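Chapter 6
Storing Small Parts

Every shop that repairs or builds things ends up with more small parts than it can keep in order by memory. This chapter deals with how those parts are stored, labeled, and counted. By the end of it you should be able to set up a parts area for a small shop and keep its stock records current.

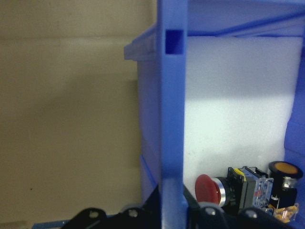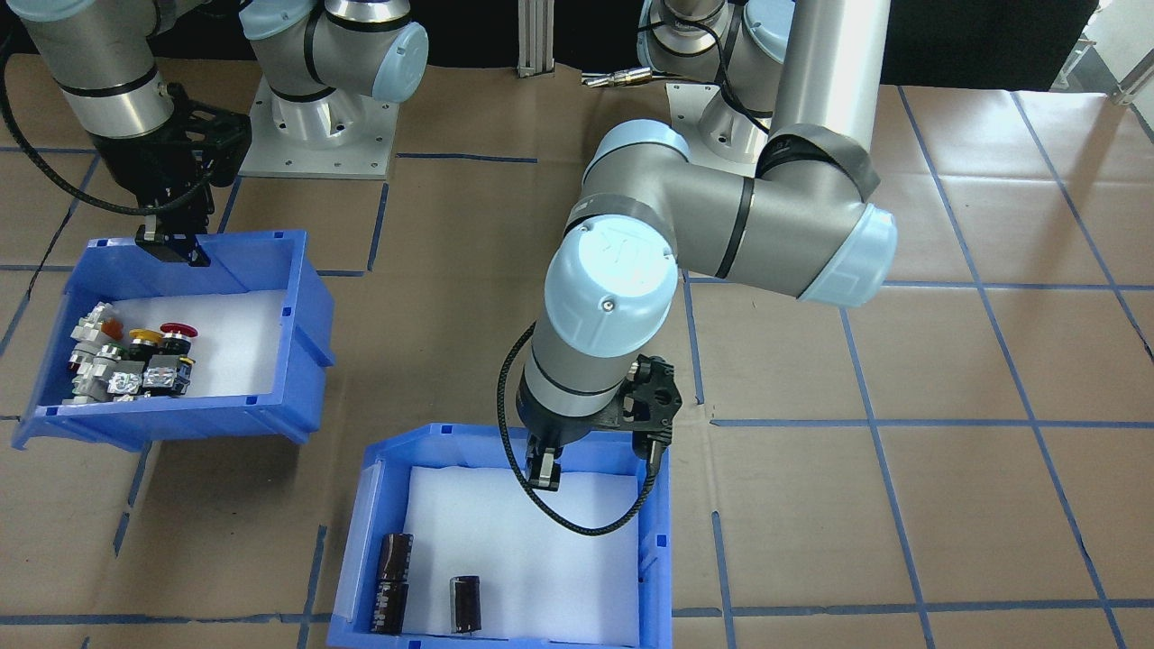 The choice of container comes before the choice of shelf. A container sets how many parts can be held in one place, how easily a hand can reach them, and how quickly a low stock can be noticed. Drawers protect their contents from dust but hide them. Open bins, like the two blue plastic ones holding small electrical components in the second picture, let a worker check the contents at a glance. They also collect dirt, so they need to be emptied and wiped out on a regular schedule. Jars and lidded boxes fall between the two and are mostly used for parts that are seldom needed.

The Stovell Repair Shop

Much of this chapter follows one business, the Stovell repair shop, which services heaters and small pumps. When the shop moved to its present building in February, it listed 976 different parts. Only 165 of them were used in an ordinary month. The rest had been bought for single jobs, or had been left over when a customer changed an order.

The shop sorted its stock into three groups. Parts used every week went on the shelves nearest the benches. Parts used every month went into cabinets along the back. Everything else was boxed, given a number, and moved to a locked room. Finding a part for a routine job had often meant a walk to the far end of the building, and under the new layout most routine jobs could be supplied from the nearest shelves.

Terms Used in This Chapter

Location code: the letters and numbers that identify one storage place.

Reorder point: the quantity at which more of a part is ordered. At Stovell, the reorder point for hose clamps is 30.

Dead stock: parts that have not been used for a set period, usually one year.

Section 6.1 begins with location codes. Before reading it, choose a cabinet or closet you use often and write down how you would direct a stranger to one item inside it. Keep your notes for Exercise 2.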